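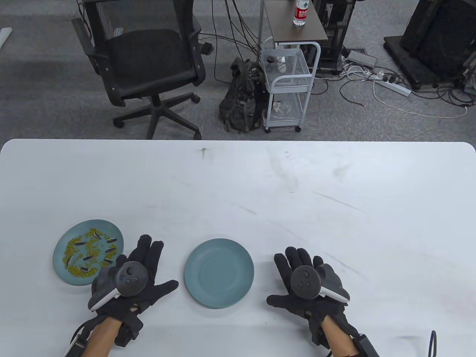 Toltska : perte de suivi sur le gant droit

cuervo31
Bonjour. Tri de graines en téléopération, et la main droite du robot se fige puis repart d'un coup. 40 coupures sur 683 essais. Hier la pince a tapé le bord du plateau. Firmware à jour.

prundik_fr
Câble du poignet. Chez nous il tirait sur le boîtier – gaine changée, problème réglé.

W. Marulanda
Pas d'accord. Un câble qui tire donne du bruit, pas un gel suivi d'un saut. Regarde plutôt la manette.

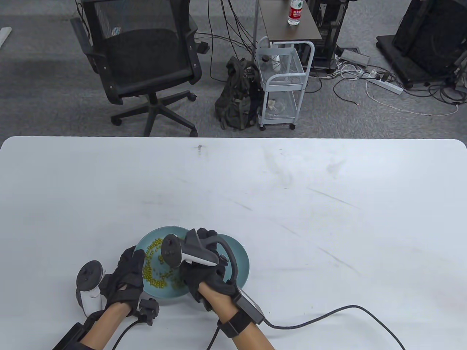
Photo : Wilson Marulanda / Isville

Chez nous, même montage, manette sur le dos de la main droite. Le saut venait du filtre, qui rattrape tout le retard d'un coup.

prundik_fr
Le filtre n'explique pas la coupure.

cuervo31
Je limite la vitesse et je teste les 2 pistes. L'arrêt d'urgence reste à portée d'un collègue.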